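Home > Talks > Kitchen & Household

Bag, Basket, Counter: Notes for My Unpacking Talk
Lamduan Meesuk
Reading time: 4 min

Okay, hello, deep breath, water within reach. Start by asking who has a shopping bag sitting on the kitchen floor at home right now. Put my own hand up.

Then say what we're doing: the five minutes after you walk in the door with groceries. Cooking is somebody else's talk (go to the Wiriya one after lunch, it's great!). Mine stops when the bag is folded.

Go to the pictures. Leave them up for a bit and let people look before I talk.
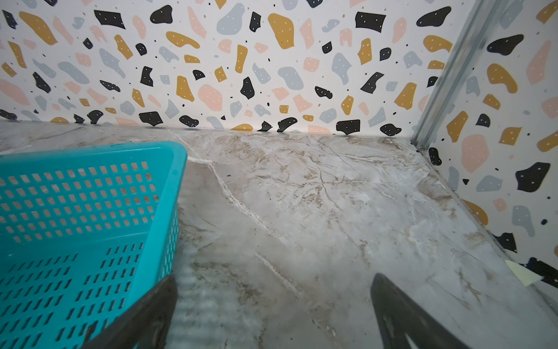
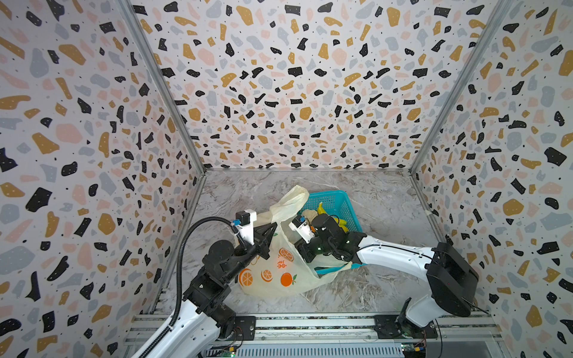
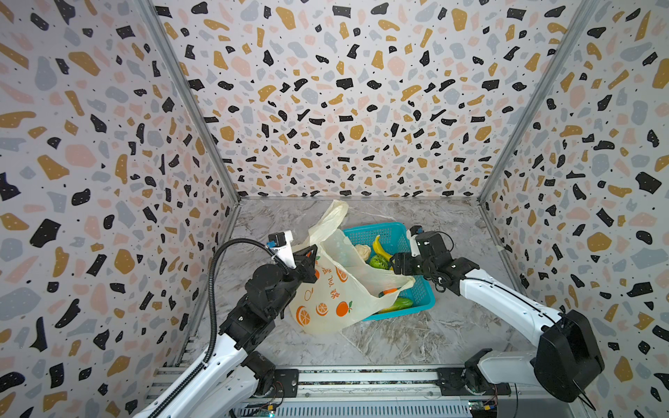
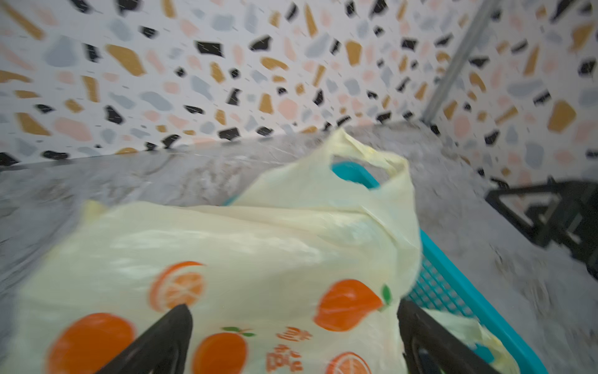 The blue basket on the marbled surface, with the orange-print bag in the second, third and fourth.

So, the basket first, because I love a basket. Look at the first picture and all those little square holes in the bottom. I used to keep my vegetables in a solid plastic tub, and anything damp that went in there sat in its own puddle until I found it. Holes let the air in, and you can rinse the whole thing in the sink and leave it to drip. Mine cost me next to nothing at Prekach and I've had it through two apartments.

(If someone asks about fabric baskets: pretty, fine for bread, a pain to wash. Move on.)

Now the bag. Thin plastic, crumples if you look at it, handles going every which way. In the third picture one handle is stretched up and another is being pulled, and the bag is half in the basket. I do this at home all the time — the bag goes over the rim and you work the food out from there. Point out the banana, the green pepper and the cucumber. Ask the room: which of those would you want on top? Wait for answers. Somebody always says the cucumber and I want to hear why.

My answer is bananas on top, every time. They bruise if you so much as put a lemon on them. Point back to the second picture, where you can see the yellow poking up near the rim. Cucumber can go down low, it doesn't care. Peppers I tuck in at the side.

Tell the Zumatcombe story here if I'm running on time. Short version: long bus ride, one bag, a jar of pickles on top of the peaches, and I ate peach mush with a spoon for three days. Skip it if I'm past the 45 minute mark, and go straight to handles.

Handles! Open the bag by the handles, both of them, and keep one up while you reach in. Last picture, see how the handle gathers into a loop at the top? When it bunches like that I stop and spread it again, otherwise I'm fishing around blind and I find the eggs with my thumb. Demo with the real bag on the table. Do it slowly, I rushed it last time and the back row missed it.

Then folding. Flatten, press the air out, fold the long way, fold up, tuck. I keep mine in an old tissue box by the door. Pass a folded one around and let people try (bring spares, ask the Amemov folks at the front desk for a second table).

Questions I got in September, so be ready:
Do you wash everything before it goes in the basket? Peppers and cucumbers yes, right before I eat them. Bananas no.
Can the basket live on the counter? Sure, out of the sun.
What about paper bags? Different talk, I have a lot of feelings about paper bags.

End by getting them to go home and clear that bag off the floor, then thank the sound person.

Filed under: Talks, Groceries, Small Kitchens
Notes last updated May 2021
Contact | © Lamduan Meesuk | Back to top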